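The Number 243

Last updated: January 6, 2022
Print this page | E-mail this to a friend

I only got on the 243 to Faltness because my aunt had left me a piano, and I couldn't even play one.

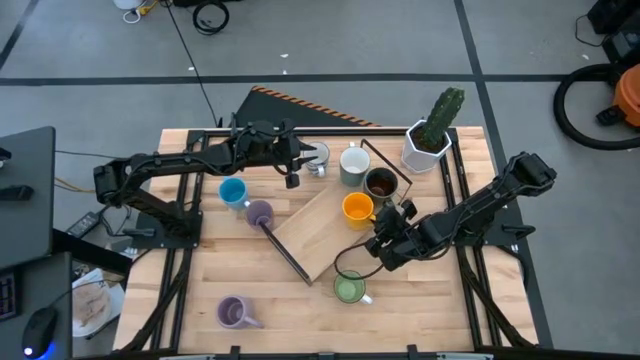 Her letter said the piano was at Salameh House, second floor, ask for Jasmina Georgiev. So off I went with a cheese roll and a tape measure, feeling quite grown up about it all. The bus took ages (there's a stretch past the reservoir where it just sits and thinks) and a man across the aisle asked if I was going for the funeral.

"Whose?" I said.

"Oh, any of them," he said, and went back to his crossword.

That was Rizal Majimbun. He got off at my stop, walked up my hill and stopped at my door, and by then we'd both gone a bit pink.

"Piano?" he said.

"Piano," I said.

Well! My aunt had left it to the pair of us. Same letter, same wobbly green ink, only his had a joke in it and mine told me to wear a vest. He'd tuned it for her every March, he said, and she'd always paid him in plums.

Jasmina Georgiev let us in without a word and pointed. It was a horrible thing, brown as gravy, with a candle stub still stuck to the lid. I measured it. I don't know why, I'd already seen the stairs and it was never going down those stairs.

"How did she get it up here?" I asked.

"She didn't," said Jasmina. "It was here before the stairs were."

Rizal sat down and played something slow that I half knew from my aunt's kitchen, the one she hummed when she was cross with the oven. I ate my roll on the windowsill. One of the high notes stuck every time, and every time he said sorry to it.

We missed the 734 back, and the one after. Jasmina brought up another chair and wanted to know which of us was paying the rent on the room.

Contact us | Copyright Pralon Stories | Back to top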